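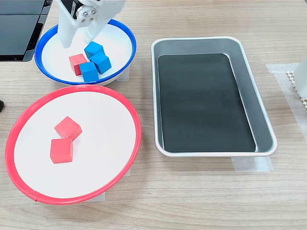 Red and blue blocks, two round dishes and a gripper at the Lilgate open day.

I went to the Urdale open day at Lilgate expecting big machines behind fences. There are a couple of those in the main hall, and they're loud and fun. But I spent most of my morning at a plain table in a side room, where a small white arm sorts painted wooden blocks by color, and I'd go back tomorrow if they'd let me.

The job sounds easy. Blocks start in the metal tray, blue ones belong in the dish with the blue rim, red ones in the dish with the red rim. My four-year-old niece could do it (and would then eat lunch off the tray). For an arm this size, every block is a small puzzle - where is it, which way is it turned, and can two stiff fingers get around it without bumping the one next door? 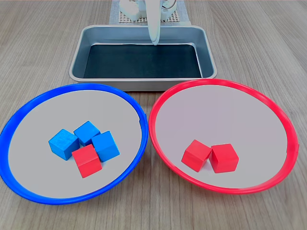 The lined tray with all the blocks out of it. One red block is sitting with the blues.

The team calls the setup Kondside, after the stream that runs past the parking lot. They keep a log of every pick, and the number on the whiteboard when I came in was 3,952. The first 1,000, I was told, were mostly drops.

What I loved is how open they are about mistakes. A red block in the blue dish gets written down like any other result, and then people start arguing about it. Was it the color reading? The order of the picks? I heard three theories in five minutes, all of them good, and a boy of maybe 11 offered a fourth that got a serious answer!

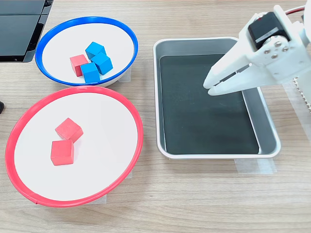 White fingers over the dark mat, with the black servo and its bracket above them.

Get close and you can see how the thing is put together. The white parts are 3D-printed, the screws are right there on the outside, and the toothed rack that helps drive the gripper is in plain view. I've been to plenty of demos where the good stuff is hidden under a shiny cover, so this was a treat.

Younis, the group that runs the side room, plans another open morning in July. Get there before ten if you want a spot by the table. The coffee is in the main hall, next to the loud machines.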